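4.2 Cloths, Sinks and Drinking Water in Shared Refreshment Rooms

The second part of the survey dealt with the way cloths were kept and used around the sink. Section 4.1 treated the floor and the waste bins, which in most buildings were covered by a cleaning contract. The sink counter was usually covered by no contract at all. It was wiped by the people who used the room, at times they chose themselves, with whatever cloth was at hand.

Records were kept at three sites: the Andcombe training center, the Cornau office building and the Gindar annex. The daily log sheets yielded 1,109 entries. Of these, 898 could be matched to a particular surface and were kept for the analysis. The remaining entries gave only a general note such as "kitchen done" or "wiped down" and were set aside. A separate questionnaire was returned by 200 regular users of the rooms. The log sheets were designed by Fuseini Eshun and tested at Andcombe in June before they were issued to the other two sites.

For the purposes of the log, the sink counter was divided into four surfaces: the rim of the basin, the inside of the basin, the flat steel beside it, and the cabinet doors underneath. Tables standing next to the counter were entered separately, even where they were used as an extension of it. This decision was questioned at Gindar, where staff regarded the table and the counter as a single work surface and wiped both in one pass. The entries from that site were therefore recoded by hand, and a small number remain uncertain.

The rim was the surface most often named in the log. Users described it as the place where splashes and water marks were noticed first, particularly under strong ceiling light. The cabinet doors were named least often. Fingerprints on brushed steel were mentioned in several questionnaire replies as a source of annoyance, but very few respondents considered the doors to be their own responsibility. One respondent at Cornau wrote that the doors were "for the cleaners, if they have time."

The inside of the basin presented a different problem. In a sink with a single bowl, objects left behind were generally removed by the next user. In a sink divided into sections, they tended to stay longer. Users worked in the section they needed and left the other as they found it. Small items near the divider were reported repeatedly in the notes column of the log, among them bottle caps, pieces of sponge and the lids of food containers. The divider itself was seldom wiped on its own account.

Cloth color was expected to matter more than it did. At Andcombe, a color scheme had been introduced under the Sarpong guidelines, a set of house rules drawn up for the building and posted inside the cupboard door. Under these rules purple cloths were meant for the sink and counter, and yellow cloths for tables. Questionnaire replies suggest that the scheme was known to most users and followed when both colors were in reach. When only one color was in reach, that cloth was used for everything. At Cornau and Gindar no scheme existed, and cloths were bought in mixed packs.

The place where a cloth was left after use had a clearer effect. Cloths hung over the tap or over a rail were picked up again by the next user. Cloths left folded on the counter were often taken to be dirty and were moved aside, sometimes to the table behind. Respondents rarely agreed on how long a cloth should stay in service before it was washed.

Drinking water was recorded together with the sink, as the two were often found within a few steps of each other. Large bottles were commonly stored on the nearest table, and the dispenser was placed against a wall with a bin beside it. Figure 3 illustrates an arrangement of this general type, with a long white tabletop directly behind the steel counter.
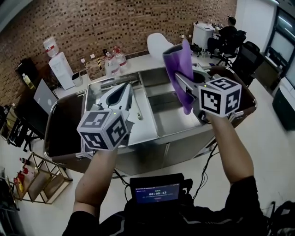
Figure 3. Stainless steel counter with divided sink basin and cabinet doors below; a purple cloth is held up at the counter. Two large water bottles with red caps stand on the table behind, and a water dispenser and small bin are at left.

In rooms arranged in this way, the table behind the counter was harder to reach from the sink side, and log entries for its rear edge were correspondingly few. Padded seating placed close to the counter raised a further question. Seats and benches were not included on the original log sheet, and users who wiped them had no line on which to enter the work. A line for seating was added to the revised sheet issued on September 24, 2021. Entries made on the revised sheet are not included in the totals given above and will be reported separately.

The surface around the dispenser was treated by most respondents as part of the floor. Drips below the tap were left to the cleaning contract at Cornau and were wiped by users at Andcombe, where paper towels were stored beside the spare bottles. No entry of either kind was received from Gindar.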